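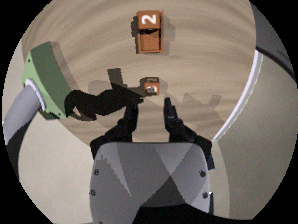
Switching an older cat from dry to wet food, phosphorus question

tabby_ledger
Neutered male, 13 years old, early kidney changes on the last blood panel. Vet wants him off dry food. I have been comparing labels and the phosphorus numbers do not line up. The Besus dry lists phosphorus as a percent of the bag. The Kilgate cans list it in mg per 100 kcal. Is there a way to compare them without calling both companies?

Flarnimow
Convert both to mg per 100 kcal. For the dry food, take the percent as fed, multiply by 10,000 to get mg per kg, divide by the kcal per kg on the label, then multiply by 100. Percent figures are useless across dry and canned because of the water.

grayfur2
Dry matter basis also works and is less arithmetic. Subtract moisture, divide, done.

Flarnimow
It works if the two foods have similar energy density. They usually don't. A high-fat can and a low-fat kibble can match on dry matter and still deliver different amounts per day, as the cat eats to calories.

grayfur2
Fair for a big fat difference. For a first pass through a shelf of cans I still think dry matter is good enough. Also note the label figure is often a minimum -- you want the typical analysis, and for that you do have to write to the company.

tabby_ledger
Did the conversion. The dry comes out well above the can. Kilgate answered by e-mail with a typical analysis, Besus has not replied. Next question is the schedule. He gets 300 kcal a day now. Can I swap all of it at once?

Krūmiņa
No. Replace a quarter of the calories, hold for several days, then another quarter. Weigh him weekly on the same scale. If he stops eating for a full day, call the vet and go back a step. An older cat that refuses food is a bigger problem than the phosphorus.

oldbarn1971
I disagree with the slow mix. Mine picked the kibble out and left the rest. Separate meals worked better: wet in the morning, dry at night, then shrink the night meal.

Krūmiņa
Separate meals are fine. The rate is what matters, and I was not suggesting one bowl.

tabby_ledger
Going with separate meals. Recheck is in July, will post the values if they are of use to anyone.

Print this thread
E-mail this thread

Related threads
Water fountains vs. bowls, intake log
Reading a guaranteed analysis
Pill pockets and low-phosphorus diets
Kitchen scale accuracy under 20 g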